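3.2 Collecting the demonstrations

All of the training data came from people doing the job by hand while holding the gripper. No robot arm was moved during collection. The demonstrator picks up the tool, squeezes it to open and close the fingers, and tidies the table in the way they would like the robot to tidy it later. This is easier to explain than a teleoperation console and much easier on the wrists, although Gotberg, who did most of the squeezing, disputes the second part.

We did start with remote control. Two of us spent most of June steering an arm with a pair of joysticks, and the resulting episodes are a faithful record of people trying to remember which way is left. Grasps took a long time, and the motion between them was full of pauses in which the operator was plainly thinking. A policy trained on those episodes learned to pause as well. It did this very convincingly. We kept 303 of the remote-control episodes as a baseline (Section 4.3) and moved to the hand-held tool for everything else.

The final hand-held set, which we call Plekunlow, holds 948 episodes after filtering. Each one begins with the demonstrator standing a little back from the table with the gripper raised and ends when the fingers are open and clear of the last object. Demonstrators were given the goal in a single sentence and were otherwise left alone. An early draft of the instructions ran to four pages, and the people who read it moved like people who had read four pages of instructions.

We fixed the furniture and let nearly everything else drift. The table stayed against the brick wall for the whole collection. The wall has a strong repeating texture, and we had expected this to upset the visual tracking that recovers the path of the hand. The irregular dark bricks seem to have helped, as they break up the pattern. A printed marker gave the tracker a second opinion. Small items came and went between episodes, and the larger ones were nudged often enough that the policy could not get by on memory. Figure 2 gives two views from the camera on the gripper.
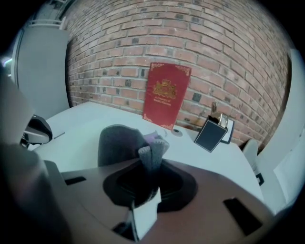
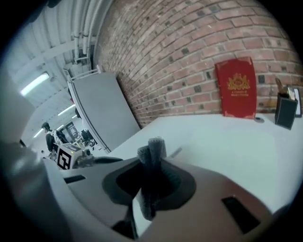 Figure 2. Views from the gripper camera at the collection table, with the fingers low in view and the red book standing against the brick wall. A small purple item is at the fingers in the first view; the cube marker is at lower left in the second.

The wide lens deserves a word. It bends straight things, and a row of bricks comes out looking like the side of a barrel. In exchange, the fingers and most of the tabletop stay visible together, so the policy can watch its own grip and still know where the table is. We tried flattening the views in software before training. The bricks became very handsome and the success rate fell, so the raw views were used throughout. We also left the dark ring around the edge alone.

Demonstrators differed more than we had planned for. Polishchuk approached every object from above, slowly, as though it might wake up. Myklebust came in from the side at speed and was almost always right. Mixing the two styles gave a policy that would begin one approach and finish the other, with a small wobble in the middle where it changed its mind. We dealt with this by labelling each episode with its demonstrator and feeding that label to the network as an extra input. At test time the label is set to a single person, and the results in Section 4 use Ingegerd Myklebust's. She has asked that failures not be described in the same way.

Filtering was done by eye. We threw out episodes in which the tracker lost its place, those in which the fingers closed on nothing, and those in which the demonstrator reached in with the free hand to help. This last habit was common and hard to cure. People who see an object tipping over will catch it, whatever the protocol says, and a robot with one gripper has little to learn from the example. Nidell reviewed the rejected episodes a second time on a Tuesday and restored the ones where a dropped object was picked up again with the tool. Those recoveries turned out to be useful, and Section 4.4 looks at what happens when they are taken away.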